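Search this site
Search
6 min read

Speaker notes: Learning small-part insertion from a wrist view
Talk by Domnica Bucur, work done with Rigoberto Cervantes
Monday, second slot after the break

Opening. Say who we are and where the work was done (the Kultero lab in Flevedville). Thank Rigoberto, who built the fixtures and ran most of the trials. Keep this under a minute.

The problem. We want a two-finger gripper to pick up a desktop processor and set it in a shallow pocket. The pocket is a tight fit. If the part goes in tilted, it catches on the rim and stays there. A fixed program handles this well when the fixture is always in the same place. Ours moves between runs, and it can sit at an angle to the arm.

What people usually do. A camera overhead finds the fixture, the arm goes to a computed pose, and a force routine handles the last bit. That works until the gripper gets between the camera and the part. Pause here and ask who has had this problem. Most of the room will have.

What we did. We kept one small camera at the wrist and dropped the overhead one. The policy gets the wrist picture and the finger opening. It does not get the fixture pose. It puts out a small motion and a grip command, 10 times a second.
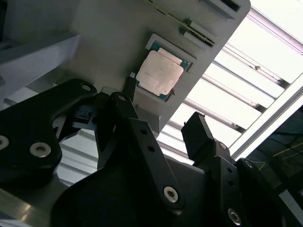
Training data. We recorded 2,000 demonstrations by teleoperation. Rigoberto did the larger share and I did the rest. We moved the fixture before every demonstration. We also kept the clumsy ones, where the operator missed and came back for a second try. I was against keeping them at first. Leave time for this, it comes up again in the results.

The view itself. Say plainly that the fingers fill a lot of the picture. We tried masking them out and the policy got worse. Our reading is that it uses the fingertip against the edge of the pocket as a reference. We have not proven that. If someone asks, the masking runs are in the backup slides.

Results. 44 test placements, fixture moved each time, nobody touching the arm. The policy failed on 2 of them. In both, the chip ended up resting on the rim and the policy kept pushing down. It had no way to notice that it was stuck. With the clumsy demonstrations taken out of the training set, it failed more often, mostly by not recovering after a first miss. Show the bar chart and let people read it before talking.

Glare. A bright overhead light behind the gripper changes the exposure, and the metal lid of a processor is shiny to begin with. We varied the lights during recording in July. Do not claim it is solved. The test runs all used the same lights.

Limits. One gripper, one type of pocket, one room. No force sensing. Głowacki asked at the Zolstead workshop whether it would carry over to memory modules in a slot. Answer: we have not tested it, and the long thin shape needs a different grip.

Next steps. Add a force signal so it can tell when it is jammed. Repeat the tests on a second arm.

Questions. If the clock shows less than five minutes, skip the backup video and go straight to the floor. Rigoberto takes anything on the fixture or the gripper.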